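Friday, late

Well, today went to the timestamps. I came in at nine meaning to finish the grasp planner config and instead I spent the whole morning on why Azar (our replay tool, named by Elie, I had no vote) kept putting the close command a hair before the fingers reached the object. Every single episode! I was sure it was the perception side, because I always blame perception, and I had half a message typed to that effect. Glad I didn't send it.

It was me. Back in January I wrote a little resampling function that takes the gripper width stream and lines it up with the camera frames, and I was rounding down when I should have been interpolating. So the width was always one sample stale, and then the smoothing filter made up for it in the wrong direction — a bug hiding inside another bug. Took out the rounding, took out half of the filter, reran all 101 episodes, and the curves sit on top of each other now. I may have made a noise. Elie Awwad looked over his monitor and asked if I was okay.

Lunch was cold noodles at my desk while the pose tracker chewed through the Stornau set. 2357 frames in the long one and it lost tracking at 1125, same as yesterday, same as Tuesday's build too. My guess is the dark screen. There's so little texture on it for the tracker to hold onto, and what it does find are reflections, and those slide around when the camera moves. Elie thinks I should just mask it out. He's probably right, but I want to see first whether a looser outlier threshold gets us through, and I've got that running overnight. 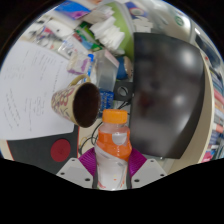
Anyway, the bottle episodes are the ones I care about most, and they look so much better with the timing fixed. The contact label lands where I'd put it by hand. I stepped through 20 of them after dinner and changed two labels.

Still to do: push the resampling fix to Irkik, write a test for it (a real one this time), and reply to the Illelano people about the file format. Bed now. The overnight job can look after itself.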